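Brendoter laundry arm: a review from someone who still folds her own shirts
By Nerea Paredes

Every couple of years someone tells me the robot that does the laundry is nearly ready. The Brendoter is the latest, a one-armed machine sold on a monthly lease to hotels and shared laundry rooms. I went to see it work with front loaders, the same sort most of us have at home, and I kept my expectations low.

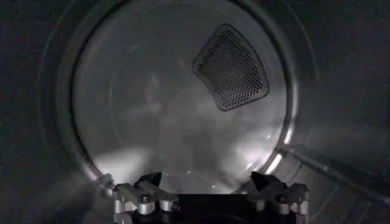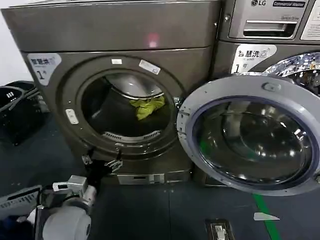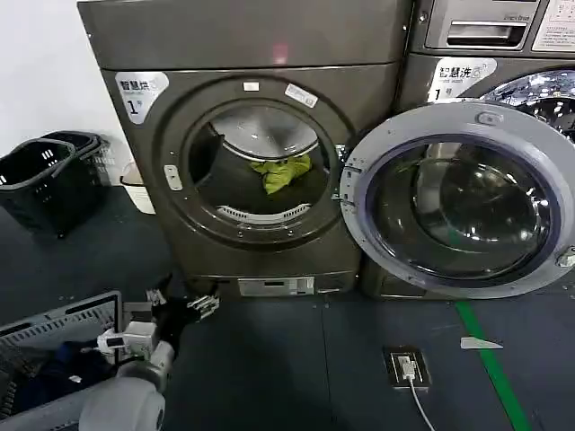
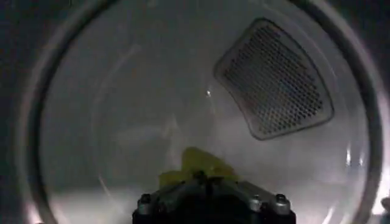
Dryer duty. The last one is the view from the gripper, with the yellow cloth in its jaws.

What it does well

Reaching into a drum is harder than it sounds. The walls are curved steel, they throw light everywhere, and a crumpled garment never has the same shape twice. The Brendoter copes with this better than the Skitavine I tried in July, which kept grabbing at reflections. Over the afternoon I gave it 20 single-item pickups and it got 14 on the first go. For a machine, I'll admit that's decent.

What it doesn't

One item at a time is not laundry. Laundry is a wet duvet cover with three socks and a pillowcase inside it. I asked for a full load and was told that mode is "in testing." It took 4 minutes to deal with a single shirt, and I could have emptied the whole dryer and been back at my coffee.

It also won't clean the lint filter, check pockets, or notice that a wool sweater has gone in with the towels. Folding is a separate add-on from Trustthorpe, which I haven't seen do anything outside a sales video.

Should you get one?

For a home, no. The arm needs more floor than my entire utility closet, and you'd be standing there watching it anyway. A big laundry running overnight might find a use for it — if the full-load mode shows up and if somebody is on hand for the misses. Hunt has a cheaper arm due out, and I'd wait to try that before signing a 2 year lease on this one.

Score: 4 out of 10.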